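Can the machine tidy up yet?

Every January our readers send us the same question in different words. Is there now a machine that can put away the toys, empty the dishwasher, sort the screws that somebody mixed in one drawer? For many years I answered with one line and moved to the next letter. This time I promised a longer answer, and it took me until summer to prepare it.

I should say first how I look at this subject. I am not an engineer. I worked in a small packing company in Bragança for several years, and after that in the office of a furniture workshop, so I know chores from the side of the person who does them. When I read that a robot "can sort", I want to know what it sorts, how it was put in front of the robot, and who cleans up when it goes wrong.

Let me take sorting, because it is the chore which people think is already solved. A child of three years can put red with red and yellow with yellow. In a factory, color sorting is an old business, and beans and plastic flakes are sorted by color at a speed that no person can follow. But such a machine is built for one kind of thing, which falls past one kind of sensor. If you give it a handful of toy blocks and ask it to put the stars with the stars instead, it has nothing to offer you.

The newer work tries something different. You have one arm, a table, some objects, and an instruction in normal words: move the red star next to the red cylinder, push the blue cube to the left. There are no fingers in the simplest version. The arm has a stick at the end and it can only push.
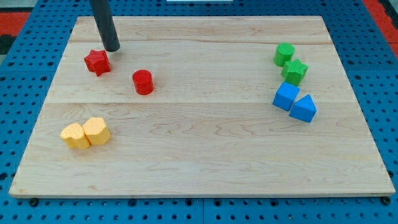
By Ruxandra Nistor
June 10, 2021

I find this setup very honest, if I can use this word for a table. There are eight blocks on a wooden board, in four colors, with a red star under the tip of the black tube and a green star over on the other side. It is a task that looks ready for a kindergarten. And still, it contains most of what makes housework difficult for a machine.

Try it at home with a pencil. Put a few small objects on the kitchen table and move one of them in a straight line for the length of your hand, touching it only with the end of the pencil. A cylinder standing on its flat side is not so bad. A star is worse, because the pencil pushes on one point and the whole star wants to turn. If two pieces stand close together, like the two yellow ones on the board, you can't easily move one and leave the other in peace. You will correct yourself all the time and you will not notice that you are correcting. The machine has to notice, every time, and decide again.

Pushing is also much of what we do in a house. We push crumbs with a cloth, chairs with a hip, plates to the back of the shelf. A person who says that pushing is only a preparation for the real work should watch somebody wipe a table.

So what can I tell to the reader who wants to buy something? I asked three places, all small, and I thank them for their patience.

Novby makes simple feeding tables for workshops. They told me that their customers do not ask for a clever arm. They ask for an arm that does the same movement 1000 times, and they arrange the parts so that the arm doesn't need to think. A person fills the tray. In their opinion this will stay the cheaper way for a long time, and I believe them, as I have filled such trays myself.

Biller is a repair shop with 15 employees. They tried last year to automate the sorting of returned parts by shape. In their test the arm worked well when the parts lay separately on a clean surface. When the parts came in a heap, as they come in life, one worker had to spread them out first. She said to me that after spreading them she could as well sort them, because her hands were already there. They kept the arm for another job and the sorting went back to the bench.

Ravside is the only one of the three that works on household tasks. Their answer was the most careful. They can show a demonstration with 5 objects which they know well. They would not leave the same system alone in a kitchen, and they don't know when they would. I asked if it was a problem of money. They said partly – but mostly it is that a kitchen is different each morning, and the objects in it were not chosen by the laboratory.

I think this last point explains the distance between the videos and our homes. On a test table the light is good, the background is plain, the blocks have strong colors and there is free space between the groups. I don't write this as a complaint. You have to begin with something where you can see what went wrong. But when you watch such a video, please look also at what is missing from the table: no wet sponge, no transparent glass, no sock, no cat.

My short answer for the letters is then the following. In a shop, if you have one part, many times, and a person who can present it nicely, a machine can help you today, and you should calculate how much the person costs also. In a house, a machine can vacuum the floor if you first lift everything from the floor. For putting away toys by color, you still have your children, who can do it very well and mostly don't want to.

What I will follow is the part with the words. If a machine can hear "a little more to the left" while it is moving, and change its movement, then it becomes a different kind of helper, even with a stick for a hand. A beginner in the packing company was also like this. We didn't explain the whole job in the morning. We stood near and said small corrections until he didn't need them – and some needed them for a long time.

Several readers asked about window cleaning machines. I have more than 400 letters in the box and I will come to the windows, but I want to try one myself before I write.

Recent items

Letters: the dishwasher that must be washed first
Filling trays by hand, a workshop visit in Bragança
Do we need a robot to fold towels?
What readers keep in the mixed drawer
Repair or replace: old vacuum cleaners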